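Sasevora Residence: Shared Rooms and Recycling
Gallery 5 of the Clivport Housing Office series on everyday upkeep

The Sasevora Residence provides accommodation for 165 students and trainees. Each floor has a shared room for meals and study, and residents are responsible for keeping these rooms in good order between scheduled cleanings. The photographs on this page concern the clearing of empty drink bottles, which make up a large part of the waste collected in the building.

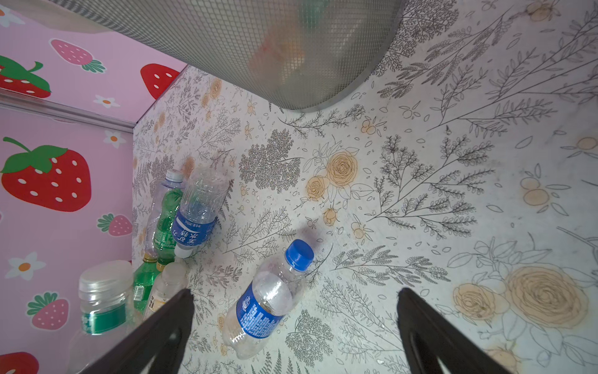
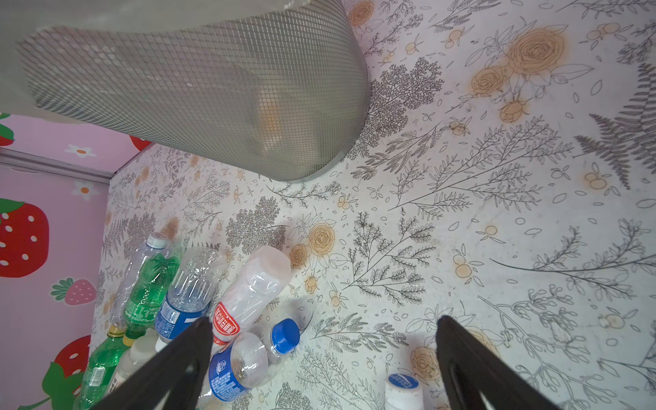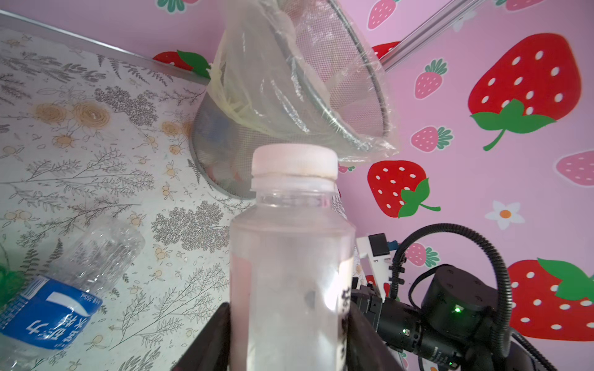 Plastic bottles and botanical-print surface, shared room, Sasevora Residence. The mesh basket appears in all three photographs.

Notes on the photographs

First photograph. Clear and green bottles are shown together with a wide clear jar that has a ribbed lid. Jars of this kind are accepted with the bottles, provided that they have been emptied and rinsed. Lids may be left on.

Second photograph. The strawberry-patterned panel and the floral print were chosen by residents when the room was refurnished in May. Both surfaces may be wiped with a damp cloth and mild soap. Marks on the floral print should be reported to the Housing Office if they remain after cleaning. Bleach and abrasive powders are not permitted.

Third photograph. The mesh wastebasket is fitted with a transparent bag. Residents are asked to use transparent bags in all shared rooms so that the contents can be checked at the collection point. Replacement bags are kept in the supply cabinet on each floor.

Collection arrangements

Bottles from the shared rooms are taken to the ground floor store, Room 29, and removed by Vanags under its agreement with the Housing Office. Crushed bottles are accepted. Glass must be carried separately and may not be placed in the mesh baskets. Full bags should be tied before they are taken downstairs and must not be left in corridors or stairwells.

During the last collection period, 253 bags were received from the residence. Floor totals are posted beside the mailboxes and in the Zusix resident portal, where requests for additional baskets may also be submitted.

Questions concerning the shared rooms should be addressed to Austra Grigaitė, Residence Coordinator, Clivport Housing Office.

Page last updated: 2022-11-23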